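Murkix Dental opens night guard and mouthguard service in Lollthorpe, no lab wait

LOLLTHORPE, March. For immediate release

Murkix Dental has opened a made-on-site guard service at its Lollthorpe practice, covering night guards for people who grind their teeth, and sports mouthguards for adults and children. Both are made in the building. Patients used to wait for the outside lab, sometimes weeks. Most guards will now be ready in 2 working days.

The service is run by Parviz Azimi, dental technician, in what was the old records room on the first floor. New bench, new scanner, pressure forming machine, decent extraction at last. It took longer than planned. The floor had to come up twice.

Why now

Grinding (bruxism, if you want the proper word) is one of the things the practice gets asked about most. People wake with a sore jaw or a headache at the temples. Or a partner complains about the noise. Plenty don't know they do it until a dentist points to the flat spots on the back teeth. A filling goes, then a corner of a molar, and by then it is an expensive habit.

"We were sending people away with a leaflet and a date weeks off," said Bożena Malinowski, practice principal. "Some of them cracked a tooth in the meantime. That bothered me. I wanted the bench back in the building, like it was when I trained."

Bought-off-the-shelf guards, the sort you soften in hot water, are fine for a short spell but tend to be bulky and wear through. They also get spat out in the night. A guard made to a scan of your own teeth sits tighter and is thinner, so people keep it in.

What is on offer

Three types to start with.

Soft night guard. For light grinders and clenchers. Upper teeth only, clear.

Hard night guard. For heavier wear, or where there are crowns to look after. Takes a second fitting so the bite can be adjusted. Not suitable for everyone, the dentist will say.

Sports mouthguard. Rugby, hockey, boxing, martial arts, anything with elbows. Choice of colours, club stripes on request. Name can be sealed inside so it finds its way home from the changing room. Children's guards need checking each season as new teeth come through, and the check is free.

Whitening trays and retainers will follow once the first run of guards is out of the way. No date for that yet so please don't ring reception and ask, they don't know either.

How it works

Book a guard appointment, 40 minutes. The dentist checks the teeth, gums and jaw joint first. Any decay or loose filling gets sorted before the scan, otherwise the guard won't fit afterwards. Then a small camera wand goes round the mouth. No tray of putty. Anyone who gags at impressions will be pleased to hear that.

The scan goes upstairs, a model is printed, the guard is formed over it, trimmed and polished by hand. Parviz does the trimming himself and would like it known that he is fussy.

"Edges are everything," he said. "If it rubs the gum it lives in a drawer. I would sooner do it again than have it live in a drawer."

Collection is in person so the fit can be checked in the mouth. 10 minutes for a soft guard, longer for a hard one. Guards come in a vented case with a cleaning sheet. Cold water and a soft brush, no toothpaste as it scratches. Never hot water, it will warp. Keep it away from dogs.

Who can use it

Registered patients of the Lollthorpe and Umasstead practices, and also people registered elsewhere, who will need a check-up with us or a recent letter from there own dentist. The service is private. Prices are on the fee sheet at both reception desks and are the same at both sites.

Umasstead patients can have the scan done at Umasstead. The file is sent over and the finished guard goes back on the internal run. Allow an extra working day.

Sports clubs: team bookings are welcome, the practice can bring the scanner to a clubhouse if there is a room with a socket, a sink and a door that shuts. Book early for pre-season. Clubs who leave it until the week before the first match will be put on a list.

If you already have a guard

Bring it. Whatever state it is in. Worn patches tell the dentist a lot about how and where you grind. Guards made elsewhere can be checked but not repaired, a guard that has split needs replacing.

Come in sooner, without waiting for a guard appointment, if the jaw locks, if it is painfull to open wide, or if a tooth has gone sharp or started to move. A guard is not the answer to everything. Some jaw pain needs a referral and the practice will make one.

The Pawłowska room

The new workroom has been named the Pawłowska room, after the technician who ran the practice's original bench before it closed. Her plaster knives are in a case on the wall. The case is locked, Parviz has asked.

Patients can look in through the glass panel on the way to surgery two. Fine to knock if the light is on. Not while the trimmer is running.

Figures

The practice has set the workroom up to make 3000 guards a year at full stretch. It will not be anywhere near that to begin with. One technician for now, a trainee post to be advertised later in the year, bench experience helpful but not needed. Good hands and patience matter more. Send a letter and something you have made, any material.

Opening hours for guard appointments

Lollthorpe: mornings from 8.30am, with a late clinic until 7pm once a week. Ask reception which evening, it moves.
Umasstead: afternoons only, scans from 2pm.

Collections at either site any time the desk is open, but phone first so the guard is out and a dentist is free to check it.

Step-free entrance at Lollthorpe is from the side lane. The workroom is upstairs but no patient needs to climb, all scans and fittings are on the ground floor. Parking is tight before 9am because of the school.

Bożena Malinowski added: "It's a small room and a small thing, a guard. But people sleep better, and their teeth last. I am very happy to have it under our roof again."

Contact

Press enquiries, and requests to visit the workroom, to the practice manager's office at Murkix Dental, Lollthorpe. Bożena Malinowski and Parviz Azimi are both available for interview, lunchtimes are best. Polish and Farsi also spoken.

Notes to editors

Murkix Dental runs two practices, at Lollthorpe and Umasstead, offering general, childrens and cosmetic dentistry.
Please use the spelling Pawłowska with the ł where your system allows.
Guards are made to prescription by the treating dentist.

Images

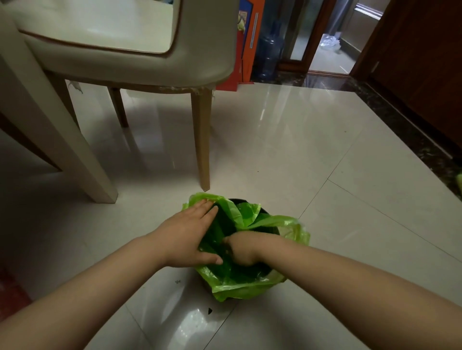
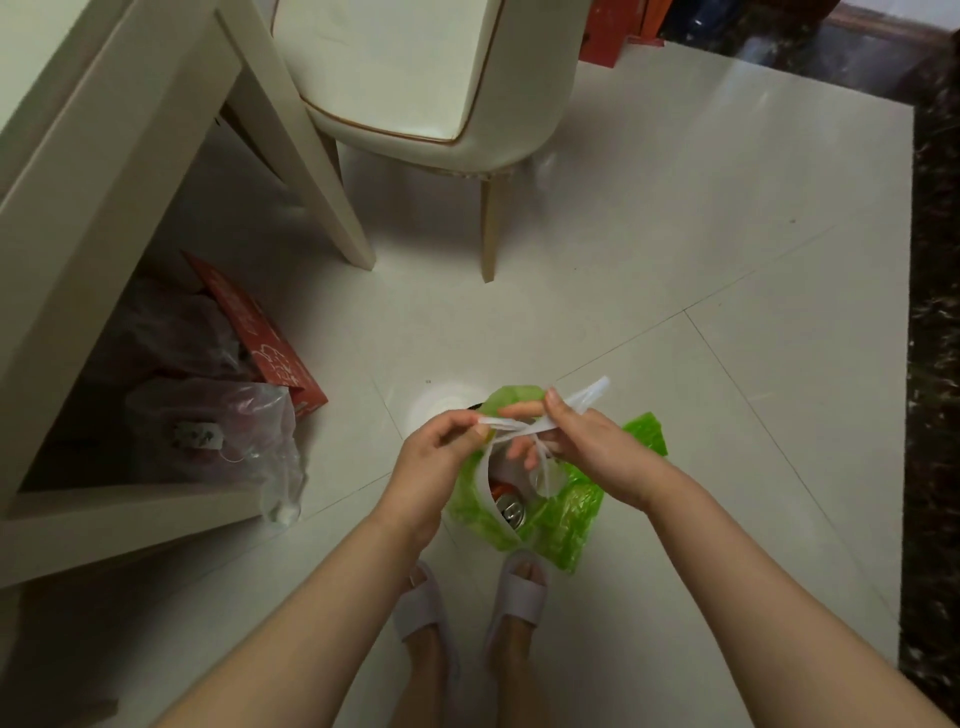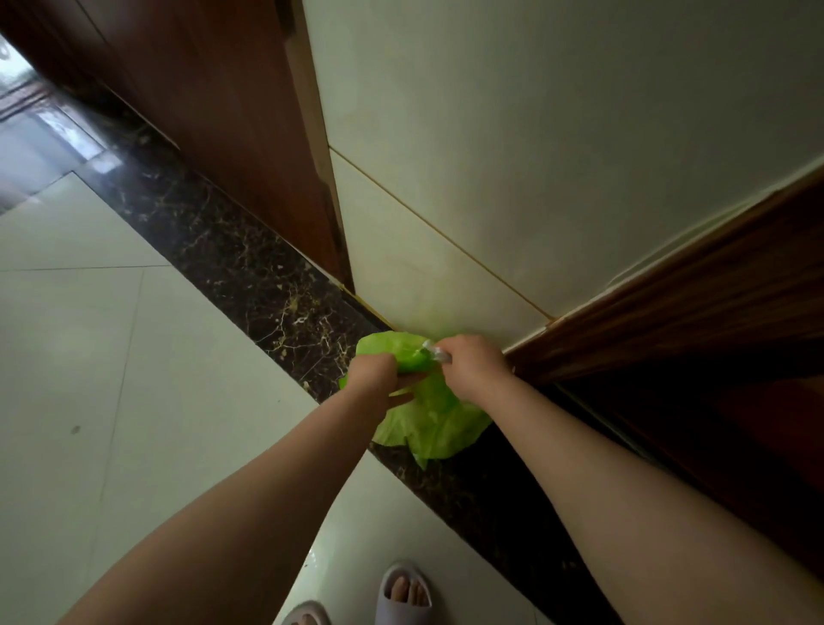

Hands and a green plastic bag, all three pictures. The bag is lining a small black bin in the first.

ENDS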